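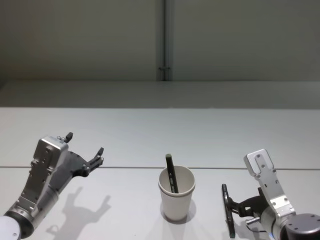

The marker should live where the writing happens, Kanokwan Kaewkla wrote in the comment book at the Skismont Study Center last winter, and if that takes a paper cup on every table, then put a paper cup on every table.

So the center did! Starting this fall, every shared table at Skismont gets one white paper cup and one dark marker, and both stay there for whoever sits down next.

BRELLTON, 30th September. The Skismont Study Center today opened its One Cup Tables to all visitors, after a summer trial in the Siriwan Room on the second floor. The change covers 149 tables in 26 rooms, from the big reading hall down to the two-person rooms beside the stairs. There is nothing to sign out and nothing to buy. You sit down, use the marker, and stand it back in the cup when you go.

The idea grew out of a very ordinary complaint. Until this year, markers were kept in a drawer at the front desk. People borrowed them for labeling folders, making flash cards, writing names on lunch bags and drawing up group posters, and then carried them off in a coat pocket (the staff did this as often as anyone). By midweek the drawer usually held caps, rubber bands and a stapler. Study groups working on the top floor had to send someone down two flights to ask for a pen, and sometimes that person came back with a pencil.

Several holders were tried before the cup won out. Wire baskets snagged on sleeves and scratched the tabletops. Glass jars looked lovely but made a terrible noise in a quiet room. Desk trays filled up with receipts and gum wrappers inside a day. A paper cup is light, makes hardly a sound when it's set down, and can be moved out of the way with one finger when somebody spreads out a map. When it gets grubby, it goes out and a clean one takes its place.

Why only one marker? The Siriwan Room trial began with a fistful in each cup, in all the colors the supply closet could offer. The cups tipped over, the dry markers got mixed in with the good ones, and people tested five before finding one that wrote. With a single marker the cup stays upright a lot better, and a dry one is noticed and swapped the same day. Dark ink was the clear favorite with visitors because it shows up on both brown folders and white cards. Anyone who wants red, green or something brighter can still ask downstairs, where the full color box is kept.

The tables are part of a larger tidy-up at Skismont. Over the summer, the center went through every drawer and shelf in the building and pulled out 1,096 pens, pencils and markers. Those that still worked were sorted and put back into use, and the spares now fill a cabinet by the copier. Old phone chargers, loose binder rings and one very fine brass letter opener also came to light. The letter opener is at the front desk, and the center would love to hear from its owner.

Groltine, the Brellton paper goods shop on the ground floor of the building, is supplying the cups through December. They're the same plain cups the shop stocks for its own coffee corner. The center is covering the markers from its regular supply budget and plans to carry on with the tables into the new year.

Visitors are asked to help in a few small ways. Press the cap on until it clicks. Leave the cup on the table when you move to another seat. Please don't pour drinks into it, even a clean one; drinking cups are beside the water cooler on each floor. If the marker is running dry, drop it in the bin marked "Tired Pens" near the stairs and take a fresh one from the cabinet.

Suggestions are very welcome, and the comment book is back in its old spot by the main door. Recent pages have asked for sticky notes, softer chairs in the reading hall and a second pencil sharpener. The sharpener has been ordered.

The Skismont Study Center is open to everyone in Brellton and the nearby towns, with no membership needed to use the shared tables. School groups and clubs that would like a room of their own for an afternoon can reserve one at the front desk, and the cup and marker will be on the table when they arrive.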